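Cuaderno de taller · Proyecto Skilach · diciembre, por la tarde

Categoría: Robótica estudiantil / Pinzas y manipulación

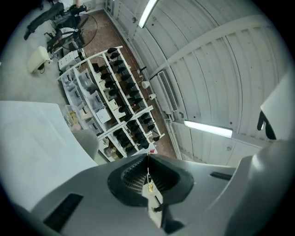

Sigo con lo de ayer, que lo dejé a medias. Habíamos quedado en que la pinza de mano cerraba bien con piezas rígidas y mal con todo lo que cede un poco, y que la culpa podía ser del gatillo o de las puntas. Yo apostaba por el gatillo (y Poonam por las puntas, que quede escrito, porque luego me lo va a recordar).

Hoy hemos hecho 30 agarres con cada juego de puntas, los mismos objetos y en el mismo orden. Con las viejas se nos escaparon 17. Con las nuevas, las que imprimió Yuzhen con el borde más redondeado, la cosa mejora muchísimo, pero no apunto la cifra todavía porque en mitad de la tanda Amirhossein cambió el muelle sin avisar y ya no sé qué estoy comparando. ¡Hay que repetirla entera! Amirhossein, si lees esto: sin rencor, pero el muelle se anota.

Lo del gatillo: tiene holgura, eso seguro. Se nota en el dedo antes de que la punta empiece a moverse, y si vas con prisa acabas apretando de golpe. Troels propone meterle una arandela fina y ver qué pasa. Me parece bien, es barato y se quita en dos minutos.

Cosas sueltas antes de que se me olviden:

- El registro de la apertura se corta a veces al guardar. Me ha pasado en dos tomas seguidas y luego nada en toda la tarde. Ni idea.
- Tenemos ya 192 tomas buenas para la entrega, contando las del mes pasado. Akihiko dice que para la demo de Rullgate basta con eso, yo querría alguna más con objetos blandos.
- La muñeca se cansa. A partir de unas 16 repeticiones seguidas empiezo a torcer la pinza y se nota en las trayectorias, así que mañana nos turnamos.
- Yuzhen pregunta si las puntas para la competición pueden ser de otro material que las de clase. He mirado las bases de Ernham y no dicen nada claro. Le escribo yo a la organización.

También hemos discutido un buen rato (demasiado, se nos fue la merienda) sobre si conviene acercarse al objeto siempre desde arriba o dejar que cada cual lo haga como le salga. Poonam quiere variedad, que el modelo vea de todo. Troels quiere orden, y yo voy cambiando de bando según quién habla. De momento: mitad y mitad, y la carpeta lleva el nombre de quien grabó.

Para mañana: arandela en el gatillo, repetir la tanda de puntas nuevas con el muelle original y grabar lo blando. La esponja grande la traigo yo.

3 comentarios · Compartido 2 veces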